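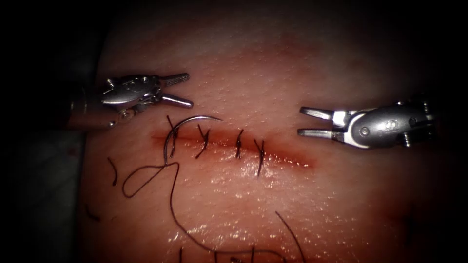 Figure 1. Interrupted stitches in dark thread across a straight incision.

3.2 Spacing and tension of the stitches

We were delighted by how much a short, straight cut can teach. The Skarach exercise asks for single interrupted stitches, each tied and trimmed before the next is begun, and we scored 38 closures made on tissue pads in August. Figure 1 has four stitches along the cut, and the second from the left shows the small Y that we came to look for: a compact knot with both tails cut short and lying at an angle.

Spacing was judged by eye by two of us (Jakubowski and Ko), who agreed on 23 of the closures at first reading. The rest were settled together, often after a lively argument over the last stitch on the right!

Thread handling deserves just as much attention. A long strand is generous to work with, but it wanders. Loops drop across the pad and lie close to finished stitches, and the needle can hang free while the thread is being drawn. We found these moments fascinating to score, and gave them a column of their own on the sheet.

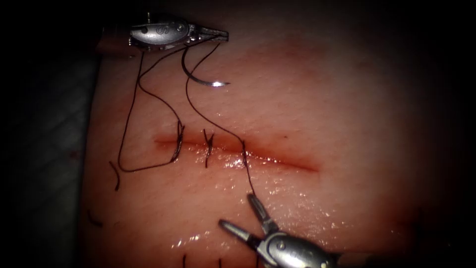 3.3 Scoring the knots

Each knot was given up to 10 points for shape, tail length and how flat it lay against the surface.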